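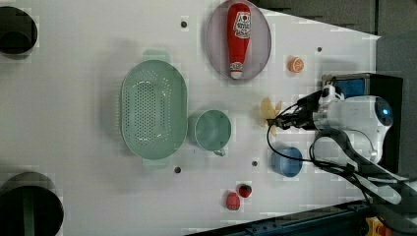 How should play food and toy dishes be cleaned at home?

Sort everything by material first, wash the hard pieces in warm soapy water, and clean the soft pieces by hand with a damp cloth. Let all of it dry overnight before it goes back in the box.

I keep the play kitchen for my sister's children and for the two boys of our neighbour Rania Fahmy, so the pieces pass through many hands. I have made most of the mistakes already, and below I write what I do now.

Sorting

Empty the whole box on a table with a light colour. On a dark table I always lose the small fruits, and on the carpet I lose more than that. Put dishes in one group, hard food in a second group and soft food in a third. Cups, plates and colanders are easy to recognise. With the food you must press each piece a little between two fingers. If it gives and comes back slowly, treat it as soft, even if it looks hard.

Put aside also every piece with a paper label, for example a toy bottle of ketchup. Paper labels do not like water. Wipe the bottle around the label and do the cap separately with a cotton bud.

Hard pieces

Fill a washing-up bowl with warm water and a small squeeze of washing-up liquid. I use Verix, the one without perfume, but any mild one will do. Leave the pieces in for ten minutes and not longer. Small berries have many little bumps, and the dirt stays between them, so take an old soft toothbrush and brush in circles. The green leaves on a strawberry need the same care, from the middle to the outside.

A toy colander should be brushed from both sides. Crumbs and dried modelling dough go into the holes, and if you brush only from inside you push them halfway and they stay there. For the dough, a wooden toothpick is better than a metal needle, which scratches.

Cups should be rinsed two times. A child will drink from a toy cup, whatever you say to him, and the taste of soap is not nice. Look also inside the handle, where it joins the cup.

Squeaky or hollow food with a hole in it must never lie under water. The water goes in and does not come out, and after some weeks you have black spots inside. If it has already happened, please throw the piece away.

Soft pieces

Soft peels, bread slices and salad leaves are the ones that people destroy in the washing machine. I did it with a pea pod, at a short programme, and it came out like a small grey ball.

Take a white cloth, wet it and squeeze it very well. Press the cloth on the mark, lift it, turn the cloth to a clean part and press again. Do not rub. Rubbing makes the surface rough and pulls the edges out of shape.

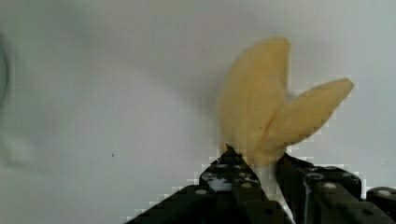 For a sticky mark you can add one drop of washing-up liquid to the cloth, and afterwards do the same again with only water. Folded places hold the most dust, so open them gently and use a dry, soft brush, such as one for make-up. If little fibres stand up at the edge, cut them with nail scissors. Pulling them makes it worse.

Stand soft pieces up to dry, or lean them on a glass. If they lie flat, the lower side stays damp. Keep them away from the radiator and from strong sun, as yellow and pink become pale quickly.

Putting away

I use two boxes with holes in the sides, one for dishes and one for food. The soft food goes on top. Put the plates at the bottom and the cups inside each other only if they come apart easily.

Our collection has 36 pieces by the list that is glued inside the lid. In April I found only 34. One orange slice was behind the sofa and the other missing piece was in the pocket of a winter coat. A list is a small work to make, and the children like to call out the names while an adult ticks them.

How often

Hard pieces once a month, soft pieces when they are marked. After a child has been ill, I wash all the hard pieces the same day and put the soft ones in a closed bag for a while before I clean them.

Wael Belkadi wrote to me asking if the dishwasher is allowed. For thick cups and plates the top shelf is usually fine, at the lowest temperature, but look first at the packaging. Thin plates can bend, and then they rock on the table for ever.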